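Irja Pelkonen writes the grasp planner at Skasirus, and she says she did not choose clothes because she loves laundry. "I came from boxes," she told me. "A box has six sides, and when you have seen three of them you can guess the others. With a shirt you can guess nothing."

Her planner is called Odera. It takes the view of the camera at the wrist and proposes places where two fingers could close on the cloth. The first version simply searched for the highest fold. It worked well on towels and badly on sportswear, where one garment has a lining, a shiny outside and several kinds of edge.
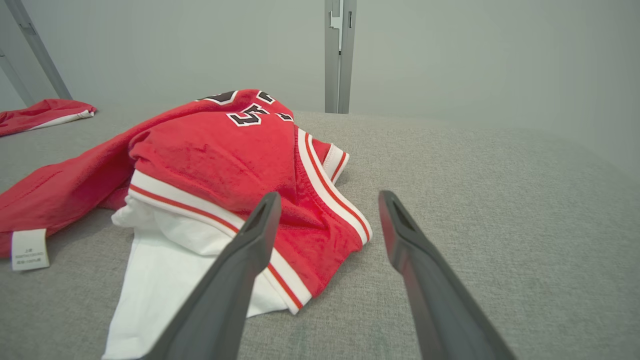 "Now we look for the hem first," she said. "A striped trim is a gift for perception. It has strong contrast, and it tells you which way the edge is running. But the network became lazy – it started to believe that every stripe is a hem." To correct this, the team labeled 505 new views by hand, and Pelkonen did 136 of them herself. She describes these evenings without much pleasure.

I asked about two red garments lying close to each other. She nodded before I had finished the question. Color cannot separate them, so Odera keeps several opinions about which cloth belongs together, and it drops the weak ones only after a small test pull. The planner may keep 13 such opinions at once. "More would be nicer, but then the arms are waiting for us, and people watching think that something is broken."
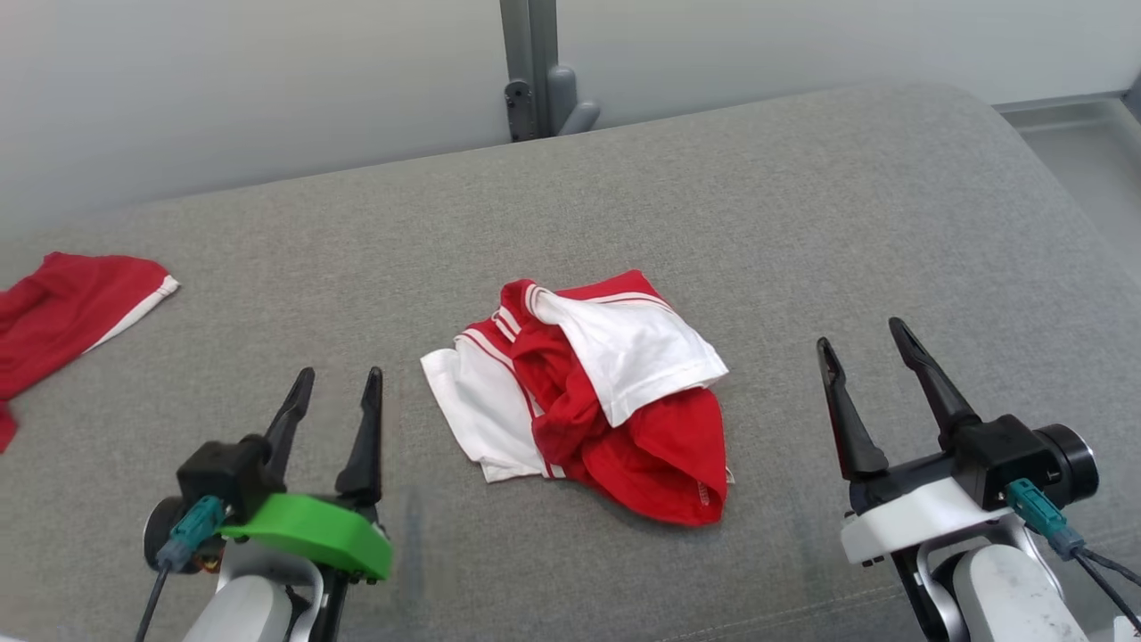 Issue 13 | June 23, 2019

The two arms are a separate problem. Odera chooses the points, and a second program, Triluseck, decides which arm goes first and checks that they do not meet over the pile. In the beginning both parts were one process. Pelkonen split them after a long week in which each change in the vision code also changed the motion. "I could not say anymore who was guilty," she said. Today the two exchange one short message, and every message is saved, so a bad grasp can be played again at the desk.

She would like to spend the summer on failures. The log viewer shows the last 500 attempts, and she reads them in the morning with her coffee, starting from the worst. What she misses most is a good measure of "almost": a finger which takes the lining but not the jersey is scored the same as a finger which takes air. "For me these are very different mistakes," she said, and she went back to her screen to show me one of them.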